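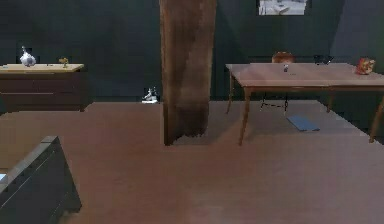

Figure 1. Simulated room with table, dresser and wooden pillar.

Unit 5: Work after the robot arrives
Course notes, Efa Lewis

Last time we discussed the warehouse at Floltport, where the machines came first and the training came later. Today we look at a smaller workplace. Skestitz is a company which prepares furnished apartments between two tenants. In March it started to use Kubo, a mobile robot that goes through the rooms and makes the inventory. Before any real visit, the software is tested in rendered rooms like the one in Figure 1.

Under the old system, one inspector walked through the apartment with a paper list of 39 lines and signed it at the end. Now the robot makes the first list and the inspector receives it on a screen, with the doubtful items marked. The walking is less. The reading and deciding is more, and for some of the older staff this was a difficult exchange — they had chosen the job because it was not a desk job. 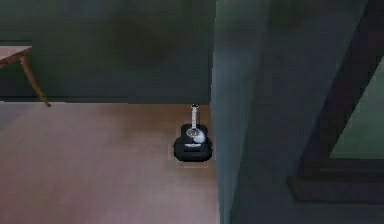
Job descriptions at Skestitz were rewritten only after the staff asked for it. The new role is called "reviewer", and a good part of it is to decide what belongs to the apartment and what does not. A black guitar standing by the wall is easy for the software to name, but its name does not say if a tenant forgot it or if the owner left it as decoration. The reviewer must call somebody. Walter Cabrera, the team leader, told us in his interview that these calls were never written in the work plan, so in the first weeks they were made during lunch.

Please note also the question of numbers. The supplier, Storkeo, promised a test with more than 1,000 rendered rooms, and this was done. The staff were invited to see the results in 2 short meetings, both after the decision to buy. Compare this with the consultation model from Unit 4.

For the seminar:
Read the interview with Cabrera and mark each task which moved from the inspector to the robot, or from the robot back to a person.
Write one page: who should be paid for the telephone calls, and under which job title?
Bring your notes on Floltport, we will need them again.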